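El horno de sobremesa hace saltar el automático

Leiva
Buenas. Vivo de alquiler en un piso antiguo y desde agosto me salta el automático de la cocina cuando enciendo el horno de sobremesa con el hervidor en marcha. Cada aparato por separado va bien. El horno tiene ya 5 años. ¿Es cosa del horno o de la instalación?

Clonard
Es sobrecarga. Suma los vatios que pone en las placas de los aparatos y compáralos con lo que aguanta el automático. Si el horno y el hervidor van en la misma regleta, sepáralos hoy mismo – una regleta barata se calienta antes de que salte nada. 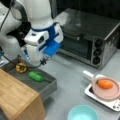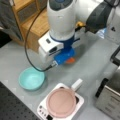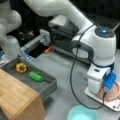
Mira también si el que salta es el automático o el diferencial. Si es el diferencial, hay una fuga y conviene que lo vea un electricista. A mí me cobraron 38 euros por revisar dos enchufes.

Gosthorpe
A mí me pasaba igual y cambié el hervidor por uno de 995 vatios. Tarda más, pero no ha vuelto a saltar. No pongas un automático más grande sin mirar el cable.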